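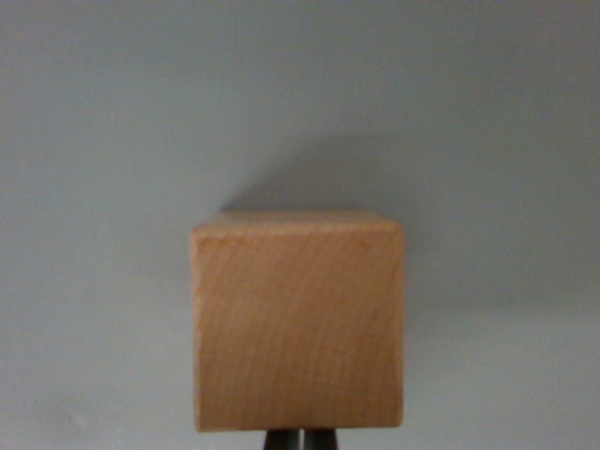

Abb. 1: Kleiner Holzwürfel, Vorderseite mit bogenförmiger Maserung, Kanten leicht gebrochen

Werkstoffkunde Holz, Handout 2
Maserung, Schnittrichtung und Kantenbearbeitung am Würfel
Kursleitung: Csaba Jakab, Werkstatt: Esmaeil Naseri

1. Worum es in dieser Einheit geht

Im ersten Handout wurden die drei Schnittrichtungen am Stamm eingeführt: Querschnitt (Hirnschnitt), Radialschnitt und Tangentialschnitt. Heute werden sie an kleinen Werkstücken bestimmt. Der Würfel eignet sich dafür gut, weil seine Flächen paarweise parallel liegen und man das Stück in der Hand drehen kann. Ausgegeben werden Würfel aus dem Übungssatz Vikus und dazu je Gruppe eine Leiste aus demselben Holz.

2. Linien auf der Fläche lesen

Auf der Vorderseite in Abb. 1 verlaufen feine, dunklere Linien in flachen Bögen. Im oberen Teil sind die Bögen enger, nach unten werden die Linien steiler und etwas wellig. Die Zeichnung ist schwach, der Farbton recht gleichmäßig.

Bogenförmige Linien allein reichen für eine Bestimmung nicht aus. Sie können auf einer Hirnfläche liegen und sind dann Abschnitte der Jahrringe. Sie können aber auch auf einer Tangentialfläche entstehen, wo die Jahrringe flach angeschnitten werden und sich als Fladern zeigen. Zur Klärung immer mindestens eine angrenzende Fläche mit ansehen:

– Laufen die Linien dort parallel zur Kante weiter, spricht das für eine Hirnfläche auf der Vorderseite.
– Sind auf der Nachbarfläche gekrümmte Ringabschnitte und Poren zu erkennen, liegt dort das Hirnholz.
– Bei schräg zur Faser geschnittenen Stücken gibt es Mischbilder. Diese bitte als »schräg« notieren und nicht einer Richtung zuschlagen.

3. Holzart

Helle, honigfarbene Hölzer mit ruhiger Zeichnung werden leicht verwechselt. In Frage kommt für Abb. 1 Ahorn oder Buche. Buche zeigt auf Radialflächen meist deutliche Spiegel, auf Tangentialflächen kurze dunkle Striche (Holzstrahlen). Bei Ahorn sind die Strahlen feiner. Nach der Farbe allein wird im Kurs keine Holzart eingetragen – Lupe benutzen.

4. Kanten

Scharfe Kanten an kleinen Holzteilen brechen leicht aus, besonders am Hirnholz. Deshalb werden sie gefast oder leicht verrundet. In Abb. 1 ist das an der linken Kante und am Übergang zur Oberseite zu sehen. Die Fläche selbst wirkt matt.

Arbeitsfolge für die eigenen Würfel:

Flächen mit Korn 100 auf ebener Unterlage schleifen, in Faserrichtung. Am Hirnholz kreisend arbeiten, mit wenig Druck. Kanten mit dem Schleifklotz Zuten im Winkel brechen, bis zu 2 Züge je Kante. Danach mit dem Finger prüfen. Kein Öl und kein Lack, die Stücke werden in der nächsten Einheit noch gewogen.

5. Aufgabe

Kantenlänge des eigenen Würfels mit dem Messschieber bestimmen. Sollmaß ist 35 mm. Alle Flächen mit Bleistift nummerieren, Schnittrichtung je Fläche notieren und die Jahrringlinien auf dem Blatt als Abwicklung skizzieren. Linien müssen an den gemeinsamen Kanten zusammenpassen, sonst ist eine Fläche verdreht gezeichnet.

Abgabe der Skizzen im Mai bei Esmaeil Naseri in der Werkstatt, Würfel bitte beilegen und mit Namen versehen.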